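Drinking straw

A drinking straw is a slim tube used to move a drink from a cup or glass to the mouth. It is one of the simplest tools people own, and one of the most charming, because every sip puts the weight of the whole atmosphere to work!

How it works

People talk about "sucking up" a drink, but the real push comes from outside. When the drinker lowers the pressure inside the mouth, the air pressing down on the surface of the drink forces liquid up the tube. A wider straw carries more liquid with each sip, and a longer one asks for a stronger pull. Thick drinks such as milkshakes move slowly through a narrow tube, so shops that sell them tend to stock wide straws.

Materials

Early straws were natural hollow stems, often rye grass, which gave the drink a grassy taste and went soft after a while. Paper straws wound in a spiral and coated with wax took over in the late nineteenth century. Plastic followed in the twentieth, cheap and light, and it could be made clear, striped or any color a soda fountain wanted. Metal, glass, bamboo and silicone straws are now common too, and most of these can be washed and used for years.

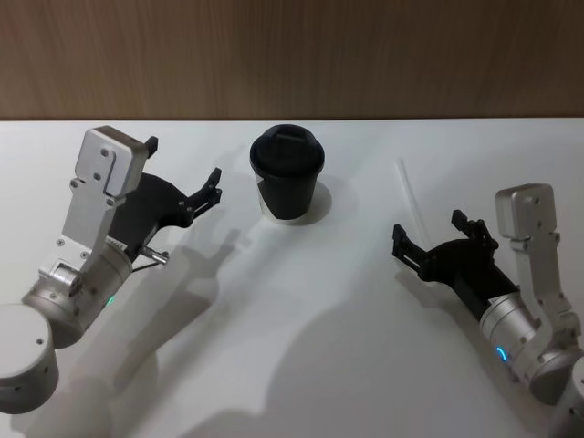
Why does a straw with a crack in it work so badly?

Air slips in through the crack above the drink, so the pressure inside the straw never drops very far and the liquid barely climbs.

Bends, spoons and other shapes

The bendable straw is a small marvel. A short stretch of ridges lets the tube fold over without pinching shut, and this made it a favorite in hospitals, where patients could drink lying down. Spoon straws have a scoop cut into one end for slush and shaved ice. Looped "crazy" straws do nothing for the drink at all, but children adore them (and plenty of adults do too).

Collecting

Straws have their own collectors, and a lively bunch they are. Emmanuel Gachanja began with paper wrappers from the Politis soda counter in Elel and now owns 2,000 straws, 645 of them paper. His favorites are the waxed straws made by Grakine, sold in boxes of 70 with a tiny spiral printed on the lid. Part of the collection goes on show in Workano each September, with the oldest rye stems kept in a drawer away from the light.

See also: Bombilla, Drinking vessel, Soda fountain, Siphon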